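Gripper fault halts Delholm test line

Work on a robotic sorting project at Pirnon's Delholm workshop stopped for two days in March after a gripper closed without being told to, the company said.

The arm had been running a simple pick-and-place routine when the fault occurred shortly after 8 a.m. An operator had reached in to straighten a block, and the fingers shut while his hand was still within the work area. He was not hurt. The arm itself did not move.

Gwilym Sayce, who runs the workshop, said the controller had been set to pause and should have held the fingers open. Instead it restarted after a brief drop in power and sent the last command it had stored, an order to close.

"The pause light was on the whole time," Sayce said. "Anyone would have thought it was safe to reach in."

A check of the logs found the same restart on 2 earlier occasions. Both times the fingers were already closed and the fault went unnoticed. Staff then cut and restored power to the controller 100 times on the bench and were able to repeat the problem in 30 of the trials.

Pirnon has changed the software so that the gripper ignores stored commands after a restart – an operator now has to clear the fault by hand before anything moves. Reaching into the work area is allowed only with the gripper supply switched off at the wall.

The routine itself is unchanged. The arm comes in with its fingers spread, closes on a painted wooden cube and carries it to a tray.

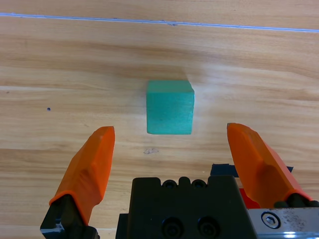
Vol. 8, No. 2

Raffaele Benedetti, an engineer at Mukik, which supplied the controller, said other customers using the same settings had been sent a notice and a copy of the new software. Sites that cannot install it right away have been told to turn off automatic restart.

A second arm at Delholm, used for the Tang packing trials, runs on a different controller and stayed in service. Sayce said its power supply will be checked before the end of the month.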